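January 12, 2022

Okay, so I promised myself I'd write something every evening this month and I've already skipped three, but today deserves a few lines because the big white table is finally clear! I have been going on about that table since before the holidays. Savvas says I talk about it more than I talk about my own sister (fair, but my sister doesn't collect tape rolls and old mugs).

I got in early with a coffee from the Plukska place and just went at it. Papers in one pile, cables in the drawer, everything that belonged to Precious back to Precious. Then a good scrub, which took the ring marks off but not the scuffs. I think those are there for life. By lunch the only thing I still hadn't found a home for was the little black box with the pale window on top.

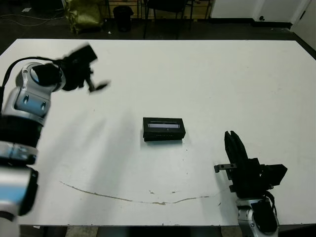
Anyway, I asked Fotis and he said ask Eftychia, and Eftychia said she thought it came over from Flelivthorpe in May with the other stuff, and could it please not go back in her drawer. So it's mine now, I guess? I wrote its name on a sticky note and then couldn't think of a name, so the note just says BOX.

Next up is the back wall. The crates are stacked up tall and people keep putting things on top of them, me included. Prodromos wants them moved to Skokisgate and I said sure, as long as I'm not the one carrying them down 33 stairs. We left it at that. I did take one look at the bags and decided it was time for soup.

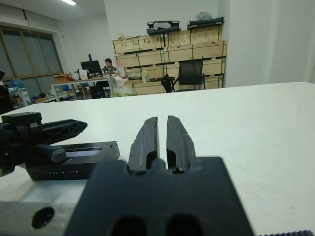 The white table, with the crates and green straps still waiting at the back.

My arms are sore and I smell like lemon cleaner, but I'm weirdly happy. Tomorrow I want to do 20 minutes on the desks before anybody talks to me. Bath now, then bed!

Recent entries
Soup again, and a phone call from Ho
The drawer of 90 cables
New year, same mugs
Snow on the Flelivthorpe road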